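Quatorze semaines que la paire de préhenseurs à main Lindemann est arrivée chez nous, à l'atelier de préparation d'Itville, et j'avais promis un avis dès que j'aurais assez d'heures derrière moi. J'en ai largement assez. J'adore cet outil, et je vais essayer de dire pourquoi sans oublier ce qui m'agace.

## Ce que c'est, et pourquoi on en a

Prevance automatise peu à peu la préparation de commandes : compositions florales artificielles, petits colis cadeaux, calage, fermeture des cartons. Avant de confier un geste au bras robotisé, il faut le lui montrer un grand nombre de fois. On enfile donc un préhenseur dans chaque main et on fait le travail avec, exactement comme on le ferait à mains nues (enfin, en plus lent). Les trajectoires partent ensuite dans le logiciel Prekell, qui les trie et les renvoie à l'équipe d'intégration.

Ce qui change tout pour nous, les préparateurs, c'est que la démonstration vient de l'atelier. Il y a deux ans, pour la première cellule automatisée, un intégrateur nous avait regardés travailler pendant une matinée, puis avait programmé quelque chose qui écrasait les pétales une fois sur deux. Maintenant le geste enregistré est le nôtre, avec nos petites manies, et on peut le refaire quand il est mauvais !

## Prise en main

Compter une bonne heure avant de ne plus se sentir empoté. On perd le toucher, forcément, et on apprend à regarder les doigts de la pince là où, d'habitude, on ne regarde plus rien depuis longtemps. Les deux mains travaillent côte à côte sans trop se gêner, même dans une ouverture étroite, à condition de garder les marqueurs dégagés.

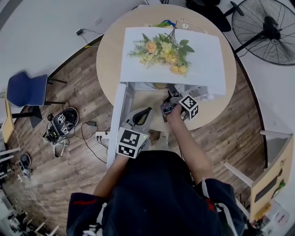
*Travail à deux pinces autour de la boîte blanche, le bouquet posé sur le dessus.*

Le voyant vert est une petite chose très bien pensée : on le voit du coin de l'œil, sans quitter la tâche. Le poids est correct sur une série courte. Au-delà, l'avant-bras tire, et je conseille vraiment de changer de personne avant que la fatigue ne se voie dans les gestes. Chez nous la règle est de 13 démonstrations, puis on passe la main. Ça paraît peu, mais la qualité s'en ressent tout de suite : depuis qu'on s'y tient, Prekell nous valide 81 % des enregistrements, et les rejets viennent presque tous d'un marqueur masqué par une manche.

## Les objets difficiles

J'attendais l'outil au tournant sur deux choses, les tiges fines et les rouleaux. Pour les tiges, c'est moyen : il faut serrer franchement, et un feuillage léger glisse volontiers si on le prend de travers. Pour tout ce qui a un peu de corps, en revanche, c'est un plaisir. Un rouleau d'adhésif se pince bien sur la tranche, se tourne, se repose, se reprend, et la surface texturée des patins y est sûrement pour beaucoup.

J'insiste sur le rouleau parce que c'est lui qui m'a convaincu. Fermer un carton est le geste que tout le monde ici voulait voir partir en premier. Il est répétitif, il fait mal au poignet, et personne ne s'est jamais battu pour le garder. Le voir décomposé en petites prises, puis comprendre que la machine pourra l'apprendre de nous, ça donne envie de s'appliquer.

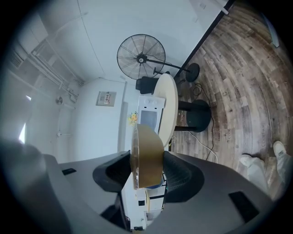 Réponse de l'équipe du soir, à qui j'avais fait lire le brouillon : « D'accord pour l'adhésif, mais il faudrait aussi parler de ce qu'on fait du temps gagné. Chez nous, la première cellule a surtout servi à augmenter les cadences. Si on enregistre nos gestes, on veut savoir ce qui reste à la main ensuite, et que ce soit écrit. »

La remarque est juste et je la laisse telle quelle. De notre côté, la composition des bouquets reste manuelle, c'est acté dans la note d'atelier d'avril, et les heures de démonstration sont comptées comme du temps de production. La suite pour le soir n'est pas encore tranchée. L'outil n'y peut rien, mais un atelier qui s'équipe ferait bien d'en discuter avant le déballage.

## Ce que j'aime moins

- La notice, traduite à la va-vite. Le chapitre sur l'étalonnage se lit trois fois.
- Les câbles. Entre la recharge et le reste du matériel, prévoyez de quoi les fixer, sinon on marche dedans toute la journée.
- Pas de taille S pour la poignée. Les petites mains fatiguent nettement plus vite.
- L'étalonnage saute si on pose la pince un peu sèchement, et Prekell ne prévient qu'en fin de série. Rageant !

## Et au bout du compte

Nous en sommes à environ 304 démonstrations gardées pour la seule fermeture des colis, et je continue à me porter volontaire pour les séries. On discute beaucoup plus de nos façons de faire qu'avant : qui tient le rouleau comment, dans quel sens on tourne la boîte, à quel moment on change de main. J'ai modifié deux de mes propres habitudes en revoyant mes enregistrements, et mon poignet droit s'en porte mieux.

Je le recommande chaudement aux ateliers de taille moyenne, avec une table dégagée, un bon éclairage et des manches retroussées. Prenez la housse rigide en option, celle en tissu ne protège pas les marqueurs.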